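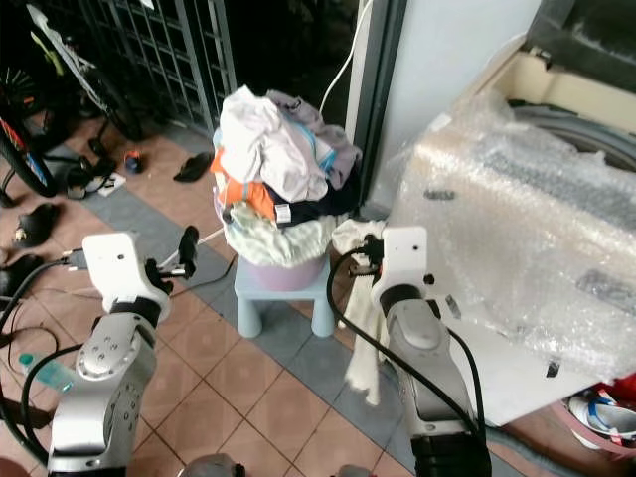 双腕機のケーブルは、作業前の点検でどこを見ればよいですか。

手首を両端まで回した状態で、根元の曲がりと固定バンドの位置を見ます。まっすぐの姿勢で余裕があっても、ひねったときに突っ張っていれば留め直しです。

双腕機「Kuvedo」保守定例 議事録
3月 記録:シリン・ガファリ(Shirin Ghaffari)

開始 14:00
出席 Momudwood 保守班、Caltano 制御担当、Zamani ハンド設計(オンライン)
資料 点検票 1751

1. 前回からの宿題

右手首の異音は、外装を開けて確認した結果、カバーの取付ねじの緩みだった。関節そのものは無事。これは本当にうれしい報告で、減速機交換まで覚悟していた保守班から思わず拍手が出た。ねじは全数外して清掃し、ゆるみ止めを塗り直して規定トルクで締めた。左も同じ要領で済ませてある。

左ハンドの開閉遅れは再現せず。Caltano がログを見たところ、遅れた回はどれも起動直後に集中していた。暖機の手順を飛ばしていた可能性が高い。暖機は片腕ずつではなく両腕同時に行い、開閉を50回入れてから作業に入ることにする。

2. ハンドの指先

布をつかむ仕事は指先の減り方が独特で面白い、という話で盛り上がった。箱や瓶を持たせていた頃は先端の角から丸くなったが、衣類では内側の面がまんべんなくつるつるになる。タオルのような厚手は多少すり減っていても持てるのに、薄いシャツになると急に滑り出す。

Zamani から新しい指パッドの提案あり。溝を細かくし、縁に丸みをつけたもの。糸を引っかけにくいはず、とのこと。試作品を手に取った保守班の感想は「早く付けたい」で一致した。まず左だけ交換し、右は現行のまま並べて比べる。

交換の目安は把持200回ごとの目視とする。回数に達していなくても、パッドの面が光って見えたら替えてよい。外したパッドは捨てず、日付と左右を書いて袋に入れておくこと。Zamani が摩耗の形を見たいそうです。

3. ケーブルの取り回し

今日いちばん時間を使った議題。手首が大きく回ると、腕の外側の黒いケーブルが引かれる。Caltano の案は、上腕側の留め具を一つ根元寄りに移し、余りを大きな輪で逃がすもの。保守班も賛成したが、輪を床に置く場合は人の通り道と重ならないように、と注文がついた。

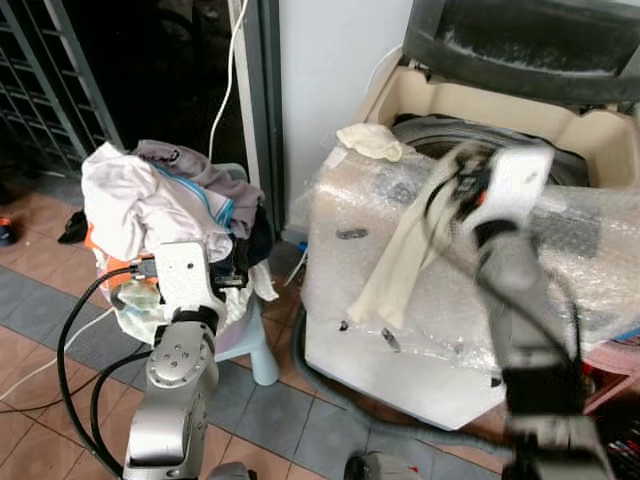 留め具を移したあとは、必ず低速で全可動域を一度通す。途中で引っかかりを感じたら、その姿勢を保存してから止める。あとで同じ姿勢に戻せるので原因探しがずっと楽になる(前回これで半日助かった!)。結束バンドは締めすぎない。指で押して少し動くくらいがちょうどよい。

コネクタの抜け止めについては、テープ留めをやめてクランプ式に統一する案が出た。ガファリは賛成。Zamani はハンド側の重量が増えるのを気にしており、実際に量ってから返事をもらう。

4. 設置位置と原点合わせ

洗濯機の脇での作業は、台座の向きがわずかにずれただけで投入口の上での姿勢が苦しくなる。据え付け直したときは、次の順で合わせる。

・台座を固定し、水平を確認
・左右の腕を待機姿勢に戻し、原点を取り直す
・頭部カメラの校正(腕の原点より先にやらない)
・空のハンドで投入口の上まで低速移動
・タオルを持たせてもう一度

最後の手順を省きたいという意見もあったが、残すことに決定。布が垂れると、その分だけ必要な高さが変わる。空のハンドでは通る経路でも、長い布だと縁をこする。

Caltano から、持ち上げの高さを布の長さに応じて変える設定がもうすぐ使えるとの予告。まだ調整中だが、画面で見せてもらった動きがとてもなめらかで、全員が身を乗り出していた。次回、現物で試す。

5. 清掃

糸くずは思ったより奥まで入る。指の付け根の隙間と、カメラの前面を毎回乾いた布で拭く。エアで吹くのは禁止。関節のシール側へくずを押し込むおそれがあるため、刷毛か吸引で取る。担当は作業を終えた人がそのまま行い、点検票の欄7に署名する。

6. 決定事項と担当

左ハンドの新パッド取付:Momudwood
留め具の移設、低速確認:Momudwood と Caltano
クランプの重量確認:Zamani
暖機手順を起動画面に追加:Caltano
点検票の改訂:ガファリ

7. その他

予備の結束バンドが残り少ない。太いほうを追加で注文する。
六角レンチの一番細いものが見当たらない。持っている人は工具箱へ。
次回は指パッドの左右比較から始める。外した現行パッドも持参のこと。

終了 15:40

関連する記録
・Kuvedo 手首カバーの開け方と締め付け順
・ハンド指パッド交換メモ(左右共通)
・頭部カメラ校正でつまずいたところ
・2月の保守定例 議事録

© Momudwood 保守班 | お問い合わせ | ページの先頭へ戻る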